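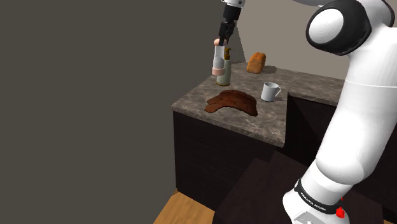 Sim kitchen, counter. Bottle in the gripper, just off the marble.

February 4, 2025

Teleop day in the simulated kitchen. Goal for the week is 100 clean demos of "pick up the small bottle, move it clear, set it down upright." I went in thinking this was a warm-up task. I have now spent most of a day learning that I can't pour my own intentions through a joystick.

Setup is the same as in October except that Zelitz (the sim machine, for whoever reads this after it gets renamed again) has the new physics build. Wanda is still the logging box and still fills its disk without mentioning it. Check free space before starting. I wrote that in the last entry too, and then didn't check.

Notes on the grasp. The small white bottle with the pink cap is the target. The taller greenish one behind it is there to make life interesting, and it does. From the default view the two overlap enough that I kept judging my distance by the wrong one, closing the fingers early and pinching a nice parcel of air. Switching to the side view for the last part of the approach fixed most of that. Please everybody use the side view for the descent. I don't care how good you are at video games.

Lift slowly. If you yank it, the bottle rotates in the fingers and ends up leaning, and then the place step turns into a balancing act that we really don't want the policy to copy. I threw out a whole run of those. They technically passed the success check, which only looks at final height and whether the thing is still on the counter. A bottle lying on its side passes. I have asked the success check to reconsider, meaning I added a tilt term, and it's on the branch called bodin-tilt. Needs a second pair of eyes before merging.

Things on the counter that are not the task: the mug, the upright loaf, and the large brown crescent that is either a croissant or a roof tile. The asset is listed under bread, so bread it is. It's big enough to be the main obstacle on the way to the drop zone. Two of my demos went straight through its collision shape, which is apparently a good deal smaller than what gets drawn. Either we fix the mesh or we teach the arm that pastry is a suggestion. Filed under Dredance asset issues, along with the floating spoon.

Hand guiding versus remote: I tried the lead-through version in sim as well, dragging the wrist with the 6-DoF puck. Smoother paths, worse endings. I drift when I'm trying to hold still and the log fills up with a tiny nervous wobble right before the fingers close. The joystick has a dead zone and hides my nerves better. Staying with the joystick for this task, puck for drawers and doors.

Episode length: capped at 400 steps. My first tries ran into the cap every time, mostly because I stopped to admire the approach. By the afternoon I was finishing with room to spare. Pauses longer than 50 steps get trimmed by the cleanup script, but it also trims the pause just before the grasp, so the arm seems to teleport its decision. Turned that off for now. Shorter pauses can stay – they look like thinking.

Also: reset the random seed between sets. I forgot after lunch and recorded a long string of demos with the bottle in exactly the same spot. Beautiful work, very consistent, useless. Moved to the folder "same_bottle" in case somebody wants an overfitting baseline.

To do
– review the tilt term on bodin-tilt
– fix the collision mesh on the crescent
– make side view the default for the descent
– clear old logs off Wanda
– find out why the gripper force readout goes negative on release (sign error, or the bottle is holding us)

Tomorrow: same task with the tall bottle swapped to the front.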